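Zestmont Deli Catalog: README

November
Posted by the Zestmont catalog desk
2 min read

# zestmont-deli-catalog

Product list for the Zestmont store counter and the Wedia mail-order page. One row per item, 2822 rows at the last export. It covers fresh cheese, cured meat, dry goods, oils, vinegars, tea and prepared meals.

## Files

- `items.csv`: the main table
- `suppliers.csv`: supplier names and delivery notes
- `allergens.csv`: one row per item and allergen
- `retired.csv`: items no longer sold, kept so old orders still open

## Columns in items.csv

- `item_id`: never reused
- `name`: as printed on the counter label
- `section`: one of 5 values (fresh, cured, dry, bottled, prepared)
- `unit`: piece, pound or jar
- `supplier`: matches `suppliers.csv`
- `keeps_days`: shelf life from the packing day, blank for bottled goods

Names follow the label, accents included. Omerović smoked beef and Omerović ajvar should both keep the accent on the last letter. If they show up garbled, open the file as UTF-8. 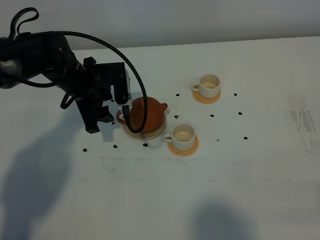

Items sold by weight carry a price per pound. The Wedia page shows a price per package, so the two will not match for sliced meats and grated cheese. Use the `pack_weight` column in `suppliers.csv` to convert.

## Known problems

- 34 rows have no supplier. Most are holiday baskets put together at the counter.
- Tundik changed its jar sizes this year. The old sizes are in `retired.csv`, but a few pepper spreads are still listed under both.
- Ravioli fillings are free text. "Spinach and ricotta" and "ricotta/spinach" are the same product.
- Allergen rows for prepared meals cover the recipe only, with nothing on shared equipment. Do not use them for labels.

## Updates

Exports run at 6 a.m. on the first of the month. Wedia accepts 1000 rows per upload, so split the file before sending it and keep the header line in each part.

Corrections go in `fixes.txt` with the item ID first and the new value after it. Please leave `items.csv` alone, as the next export overwrites it.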